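Tusora Garment Handling Study: Frequently Asked Questions

Last updated 9/16/19

What is Tusora?
Tusora is a method for grasping and regrasping clothing with two robot arms. It takes a garment in any starting state and tries to bring it to a pose where two known edge points are held, one per gripper. Folding and hanging are handled by other software and are not covered on this page.

What data was the method trained on?
The training set has 1648 grasp attempts recorded at the Plosden lab. Of these, 359 were labeled by hand with the type of edge held: hem, waistband, cuff, or pocket opening. The rest were labeled only as held or dropped.

Why is the pocket opening a separate class?
A pocket opening looks like a hem at close range. In early tests the planner would grip a pocket, treat it as the garment's outer edge, and pull. The garment then hung from an interior point, and the next regrasp was planned from a wrong model. Adding the class removed most of these errors. The remaining ones occur when the pocket is folded against a seam.

How is the held edge identified?
A small network takes one wrist view after the jaws close and returns a class and a confidence value. If confidence is below threshold, the second arm moves to a new viewpoint and the network runs again. Up to three views are allowed before the grasp is released.

Does the method use depth?
Only for the first approach. Depth readings near the fingers were too noisy on thin cloth, so all steps after contact use color images and joint torque.

What result did you get?
On the held-out test of 589 trials, the two-point goal was reached in 71 percent. The single-view baseline reached it in 54 percent. Both used the same motion planner and the same time limit.

Which garments are hardest?
Heavy garments with many seams. Stitching produces local bumps and shadows that resemble a folded edge, and a waistband can twist as it is lifted.
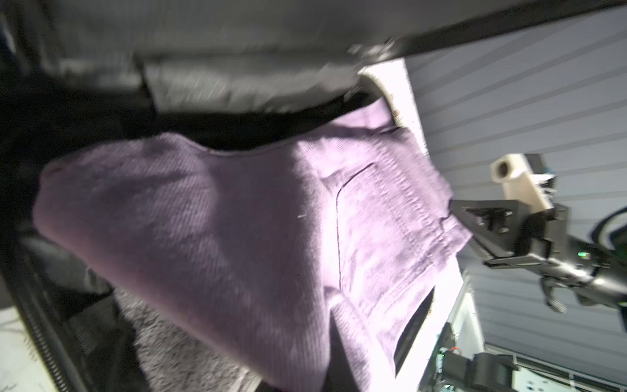 Lighting also matters. Strong side light washes out one face of a fold and leaves the other dark, and the classifier loses accuracy on both. We trained with random exposure changes, which recovered part of the loss.

Can I run it on a single arm?
No. The regrasp planner assumes that one gripper holds while the other moves.

Is the code available?
The edge classifier and labels are available on request. The planner depends on the Wunderlich motion library and cannot be shared separately. A version without that dependency is planned for November.

Who should I contact?
Senthil Hegde for the data and labels, Shoaib Kazmi for the planner.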